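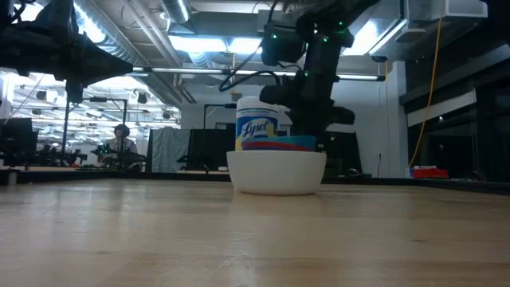
I quit keeping a paper calendar when I was thirty and went back to one last July. This post is mostly for my sister-in-law, who asked me how I do it and then asked again because I gave her a bad answer on the phone.

First the background. For years I ran everything off my phone. Dentist, oil change, library books, my mother's eye appointments, the nights I had choir. It all went in there and it all came back out as little pings, and I got very good at swiping the pings away. I missed my mother's appointment in the spring because I swiped it away while I was paying for gas. She was fine about it. The office was able to fit her in two weeks later. I was not that fine about it, and I thought about it for a while.

I have a neighbor, Edeltraud Kohlhase, and she has a calendar on the inside of her pantry door. It comes free from a feed store. She has had one from the same store every year since she moved in, and she keeps the old ones in a drawer. I went over to return a cake pan and she opened the pantry door to put it away and checked the calendar at the same time, the way you would look at a clock. I asked if I could look at it. She had the day her furnace was serviced, the day the peas went in, who called, and a small x on the days she walked. No colors and no stickers. Some days had nothing.

I went home and ordered a wall calendar. The first one was a mistake. It was a Skatora, which I bought because it was big, and the paper has a coating on it that pen slides around on. Pencil hardly shows. I gave it to my nephew, who wanted the pictures of bridges. The second one was from a small printer called Brustavero and it is plain paper, one month to a page, squares big enough for three lines of my handwriting if I behave. That is the one I still use. I paid more for it than I wanted to.

It hangs in the kitchen to the left of the back door. I tried it by the refrigerator first, but I stand at the refrigerator with my back to that wall, so I never saw it. By the door I see it every time I take the compost out or let the cat in. The pencil hangs on a string from the same nail. I know a pencil on a string looks like a bank lobby. I don't care about that anymore. Before the string, the pencil was gone by the end of the first week, and then I was writing things on envelopes again.

What goes on it is anything that has to happen on a certain day, and anything that did happen that I might want to know about later. Those are the two kinds. The first kind I write small at the top of the square. The second kind I write at the bottom, after the fact. So a square might say "eye dr 8:30" at the top and "new drops, twice a day" at the bottom. When my mother's pharmacy called to ask when she had started the new drops, I walked over to the wall and read it to them.

What doesn't go on it is anything I merely hope to get done. I did try that. By the middle of August every square had something like "clean out hall closet" in it with an arrow going to the next square, and then an arrow from that one. The hall closet had arrows through most of two weeks. Now the things I hope to get done are on a separate sheet stuck in the back of a cookbook, where they bother me less. The closet is on there still.

My friend Hoi-yan Hsiao uses a paper calendar too, but she does it a different way, and I want to put her way down because it might suit some people better than mine. She has a desk book, a week on two pages, and she fills it in every evening after supper with the next day's hours. She writes the hours down the side herself. She teaches piano out of her house and also has 7 rental mailboxes' worth of paperwork for her late uncle's shop, which is a long story and hers to tell. She needs the hours. I don't have hours like that. When I tried her way I wrote "8 coffee" and then couldn't think what came next.

She also rewrites anything that moved. If a lesson gets changed, she erases it and writes it in the new place, so her book is always clean. I cross out and leave it. I like to see that the plumber was supposed to come and didn't. In October he was supposed to come three times. When I called the company I could tell them all three dates, and the woman there took some money off the bill without my asking.

The part my sister-in-law wanted to know about was how the rest of the household uses it, since there are four of them over there and only two of us. My husband's name on the calendar is an S, for Sema, which is what his grandmother called him. I don't have a letter. If there is no letter, it's me. At first he would tell me things and I would write them down, and that was going to turn into a second job, so I stopped. Now if he tells me something I say "is it on the wall?" and he goes and writes it. It took him until Thanksgiving to quit sighing about it. He has terrible handwriting, but he does print when he writes on the wall.

For a family of four I would say one calendar and one pencil. Don't get a different color for each person. My cousin did that and the green pen dried out, and then her son's soccer games weren't written down at all for a month because nobody wanted to put them in red.

I should say that I did not get rid of the phone one altogether. I keep it for two things. One is birthdays, which repeat every year without my having to copy them. The other is anything I have to leave a place to get to, meaning if I am going to be out all day already and have to be somewhere at four, I set an alarm for it. The wall can't help me when I'm in the car. But an alarm once or twice a week is different from the way it was before. I hear it now.

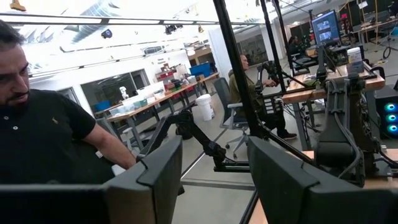 What do you do about appointments that get made a year ahead, after the last page of the calendar?

I write them on the inside of the back cover in pencil and copy them over when the new calendar comes in December.

The copying takes me one evening. I count it as part of the holidays at this point, along with the boxes of ornaments and the argument about the tree stand. I sit at the kitchen table with the old one and the new one next to each other and turn the pages together. Most of what I copy is from the back cover, but I also look for things that happen once a year that I would forget. The furnace. The cat's shots. The week the county picks up brush. I found out I had called the chimney man in the same week two years running, once from the phone records and once from the wall, so he has a standing place now.

The old calendar goes on the shelf over the washer. I thought I would never look at it again, and so far I have taken it down maybe once a month. I wanted to know when we had the first frost. I wanted to know how long a bag of cat food lasts, which is 40 days if the neighbor's cat isn't also coming by. We had a disagreement over what night we ate at Saragih, the place out past the bowling alley, and whether it was before or after his knee. It was before. He had written it himself.

A few small things I learned that I'd have liked to know sooner. Use a soft pencil, because a hard one leaves grooves that show through to the next month. If the calendar has a hole at the top, put a piece of tape behind the hole the day you hang it, or the page will tear by March. Write the phone number in the square along with the appointment. I did not do this for the first few months and I was always hunting for a number with my coat on. And look at it at night as well as in the morning. I look at it when I lock the back door. If there is something early, I put whatever I need for it on the chair.

I still miss things now and then. In February I was a whole day early for a haircut. It was on the wall in the right square and I had looked at the wrong one. They were nice about it and I went and bought stamps, and then went back the next day.

My sister-in-law has ordered hers. She got the one with the coated paper, so I expect I'll hear from her.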